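About Kameck

Kameck tests robot parts for people who are about to spend too much money on them. Grippers, mostly. Arms, cameras and controllers when asked. We sell none of these things, which keeps the opinions cheap and the reports short.

Su-chen Fu and Cormac Duggan started the company after spending several years on opposite sides of the same argument. Su-chen bought hardware for a packaging firm. Cormac sold it to her. They agreed on very little except that the brochure and the machine seldom met, and that somebody ought to introduce them. There are 8 of us now if you count part-timers, and the part-timers prefer to be counted.

What we do

You send us the gripper you have and the gripper you've been promised. We mount both on the same arm, run them through the same jobs, and write down what happened. If you don't have an arm to spare, we have two, and a third that is kept for parts and sentiment.

The jobs come from a list we call Flultov, after a typing error that stuck. It holds 286 small tasks, all of them things a person does while thinking about lunch. Pick up a towel by the corner. Pull a plug without pulling the wall. Carry a tray level past a doorway. Grippers that will happily lift a steel block all day tend to go quiet when shown a sock.

That is why a good share of our floor is given over to household goods. Visitors expect a lab and get something closer to the back room of an appliance store. We own more laundry than any business our size has a right to, and it has a filing system.
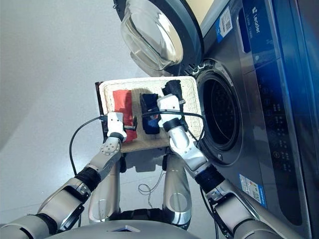
4 min read

Laundry is the test we are best known for, in the small circle where anyone is known for such a thing. Cloth has no fixed shape, dark cloth gives cameras very little to work with, and a front-loading drum is a hole with a door in the way. The woven tray adds its own trouble. It takes two arms that agree with each other about how high they are, and a rounded rim is a poor thing to hold if your fingers were designed for square boxes. We run it with red, navy and black pieces, because a gripper that does well with only one kind of cloth has mostly learned that cloth.

Cables get a section of their own in every report. Any arm looks graceful in a rendering, where the wires have been left off. On the floor they hang, loop and drape themselves over whatever is being carried, and we would sooner you heard that from us.

How we compare

Each task is run with the same settings for both candidates. We log dropped items, crushed items, and items held so firmly that they had to be negotiated for. Camera trials use the same lights and the same view. Controller trials take longer, and involve more coffee and a certain amount of reading manuals aloud in a disappointed voice.

Our longest comparison so far was for Barkik, who wanted to know which of 2 finger shapes would last longer on fabric. It ran to 2055 cycles. The cheaper fingers won, and the report was received politely.

We also keep a running bench with Cheung, a small workshop that makes replacement fingertips and takes criticism better than most. They send pads, we wear them out, they send more. It is the nearest thing we have to a tradition.

What we don't do

We don't rank products for magazines, and we don't give out badges for your website. We won't test a gripper on eggs, either. Everyone has seen the egg. The egg is the easiest thing in the kitchen if you have practiced on nothing else.

We also won't change a result. We have been asked nicely, less nicely, and once with a fruit basket. The basket went into the task list and is still there. Two grippers have dropped it.

Who you'll talk to

Su-chen runs the testing and writes the reports. If a sentence in one of them makes you wince, it's hers. Cormac handles bookings, shipping and the first phone call, and can usually tell you within a few minutes whether you need us at all - a habit Su-chen describes as bad for business.

Bookings open again in October. Bring your own fingertips if you have a favorite set, and label the box on the outside.

Page last updated 2025-02-17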